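Took the early train to Gullgate on Wednesday for the Plonadmont open day, and I've been wanting to tell you all about it ever since. Get a cup of something, this will run to a few posts.

The place is an old building on the Ladell side of town, up a ramp I walked past twice. Doors opened at 10 and by 11 the coat rack had given up. Lovely crowd — students, retired machinists, a whole row of kids on the floor at the front.

I had pictured big orange arms behind fences (my own fault, I watch too many car factory videos). Most of the day was about hand-held grippers instead. You hold the thing yourself, do a small job at a table, and the recording is what the robot learns from later.

The talk was in the Štěpánek room and went on for 42 minutes, which I know because the kid next to me had a stopwatch going. My favorite part was hearing how much trouble goes into the finger pads. Rubber, angle, how they wear. I could have listened to another hour of just that!

Then they let us crowd around the tables and ask anything we liked. I asked far too many questions and they were so patient with me. I took a picture from the gripper's own point of view, too.
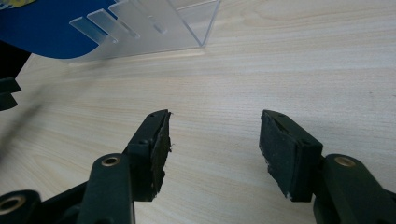

Gripper fingers open over the table, clear acrylic stand up ahead. Look at the scuffs on those pads!

I tried it myself at table 13 and was terrible at it. You want to use your wrist and it wants you to use your whole arm. By my last go I was getting the hang of it, and then it was somebody else's turn.

They're planning another one in November. I'm going, and I'm bringing my sister — she fixes sewing machines and will have opinions about those brass inserts.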